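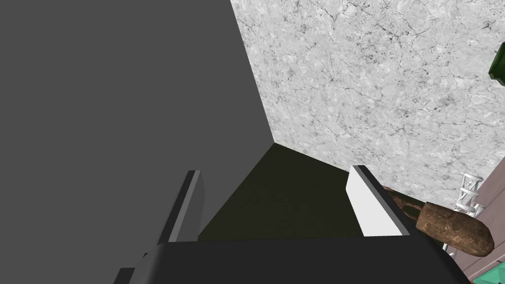 Fig. 1. Narrow gap between a flat panel and a textured stone wall.

Projects > Student Reports > Interior Materials > Stone in the Home Kitchen

Stone Counters in Older Apartments - Final Report

Our group looked at what people in Groltelbridge put on their kitchen counters and whether they'd do it again. Mostly marble and things made to look like marble. Juraj Zelenák wrote the survey, the rest of us did the door knocking, evenings mostly. Started in November, ran late.

70 households answered. Building is the old Kundesness block, so kitchens are small and walls are not straight. This matters more than we thought. A counter cut square against a crooked wall leaves a gap, crumbs go down it, people fill it with whatever they have. Caulk, folded cardboard, one guy used candle wax.

Main complaint was stains. Lemon juice, wine, tomato. Acid eats into real marble and leaves a dull spot, and sealing doesn't stop that, it only slows down the oil and coffee kind of stain. A lot of people had been told sealer fixes everthing.

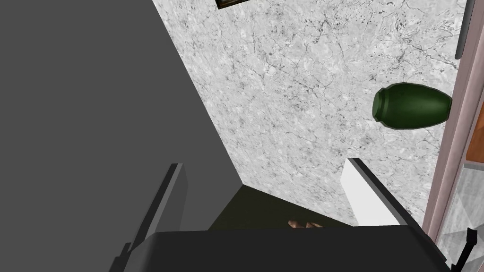 Costs

We got 3 quotes for the same counter. Cheapest was 900 from Serkuvstead, for a laminate top with a marble print. The real stone quote came in at 2811, cutting and delivery included, sink hole extra. Third shop never sent the final number so its left out of the table.

Old owners said the price was fine, renters obviously didn't care. What they did care about was the cold feel and the noise when you set a plate down - two things we hadn't even put on the form and had to add by hand.

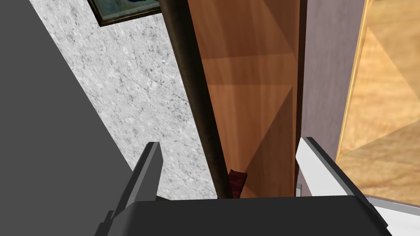

Also the edges. Sharp square edges chip first, near the sink and by the stove. Rounded ones held up better in the kitchens we visited, but we only have a handful of those so don't lean on it too hard.

Chaimongkol's handbook (see sources) says to reseal once a year. Most people in our survey had never done it once.
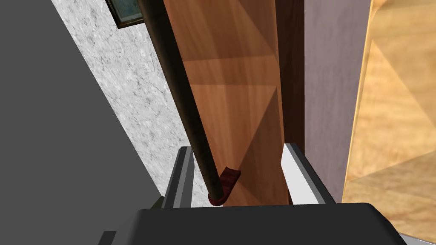
Can a dull acid spot be fixed at home?

Small ones, sometimes, with marble polishing powder and a damp cloth. Deep ones need a stone shop to regrind the surface.

Still to do: fix the table, add the blank survey form as appendix B, check the spelling of street names.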